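The ten-minute bed clear: why we love the quilted pad

If there is one small habit we would happily shout about from the roof of our Itthorpe workshop, it's the ten-minute bed clear. So many of you wrote in after the March newsletter asking how people in small rooms keep on top of things, and this is the one that came up again and again in the replies (84 of them, thank you!).

In a small room the bed is the sofa, the desk, the snack bar and the place where shopping gets tipped out. We think that's fine! A bed is a lovely big flat surface and it would be a shame to use it only for sleeping. The trick is to put a quilted pad over whatever you want to protect, let the day's clutter gather on that, and then clear the pad in one go before the evening gets away from you. 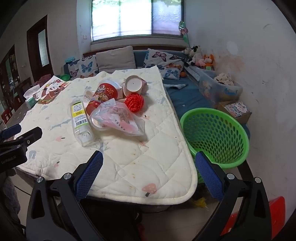

Start with the rubbish, every time. Crumpled bags, wrappers, tubs you've finished with, bottles with nothing left in them -- go round with one bag and pick up only what's going out. It's hugely satisfying and it takes two minutes at most. Don't stop to sort anything else while you're at it. The moment you pick up a booklet and start reading, you've lost the evening (we speak from experience).

Next come the things that live somewhere. Yarn goes back with the rest of the yarn, tissues go where a sneezing person can reach them, and anything made of paper goes in a pile to look at later. If you knit or crochet, do please give your wool a proper home with a lid. A chunky red ball is a cheerful thing to have about the place, but it picks up crumbs like nothing else, and getting biscuit out of thick yarn is a miserable job.

Then food and drink. Open things get eaten, wrapped or thrown away, and sealed things go back to the shelf or the fridge. One reader from Zanholm keeps a "snack corner" on a tray so that it can all be lifted off together, and we've been copying the idea ever since. It works beautifully with little cartons of milk and anything in a tub.

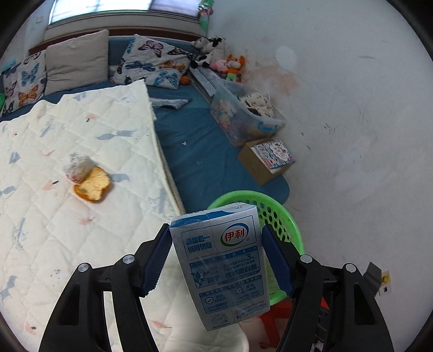 Last of all, the pad itself. Gather the corners towards the middle so the crumbs stay inside, carry it to the door or the window, and give it a really good shake. If it needs a wash, straight into the laundry basket it goes. We're very fond of a plastic basket with holes in the sides for this -- it lets the air through, it wipes clean, and a bright green one is hard to lose even in a very full room.

A few of you asked about washing quilted pads. Check the label first, go easy on the powder, and dry it flat if you possibly can, as the stitching can pucker on a line. Our Clornari group swears by having 2 pads on the go, one on the bed and one in the wash, and the patterned ones are very forgiving of tea.

We'll be trying the whole thing out together at the Majumder Rooms next month, with 5 beds made up and plenty of clutter to practise on. Bring a pad if you have one, and bring your own mug too, as we ran short last time.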